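Rarnside Shape Sets – progress report to the Dirow Fund
Prepared by Vira Pylypenko
16/12/2020

Work since the last report has gone mostly into the blocks and the board they are used on. The storage boxes are behind schedule and are covered at the end.

Blocks. The first set is finished and the second is partly made. We kept the shapes simple, as agreed in June, and dropped the crescent, which tipped over too easily. Edges on the early pieces were sharper than we wanted, so all shapes now have a small rounding on the outside corners. Fiorella Bassi redrew the star twice to get the points thick enough. The current version has been in daily use for 8 weeks and none of the points have broken.

Two nurseries have the first set on loan, Pasichnyk and Calo. Both asked for more blue pieces. Calo also asked for a larger cylinder, and we have said we will look at it once the second set is complete.
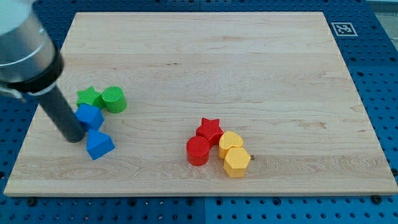 The board has changed more than anything else since the application. We had budgeted for a painted surface and moved to plain maple after the paint on the trial piece marked within a month. It costs more, but the saving on finishing covers most of the difference. The pale wood also makes the colors easy to tell apart, and the blue cube and the blue prism show up well against the grain even when they sit close together. Green is almost as good. The ridges on top of the green star and cylinder are still more noticeable than we would like – Fiorella is testing a smoother top face and will have samples ready for the next review.

Boards are glued up from separate planks. We have 7 finished and plan to reach 30 by the end of the grant. The glue joints on all of the finished boards have been checked and passed.

Storage boxes. The supplier changed the lid size without telling us and the first batch had to go back. Replacements are on order. This does not affect the blocks or boards, but sets cannot be sent out until the boxes arrive.

Spending is within budget on every line except timber, which is over for the reason given above. We would like to move the unspent paint money to cover it and ask for your agreement to this before the next payment.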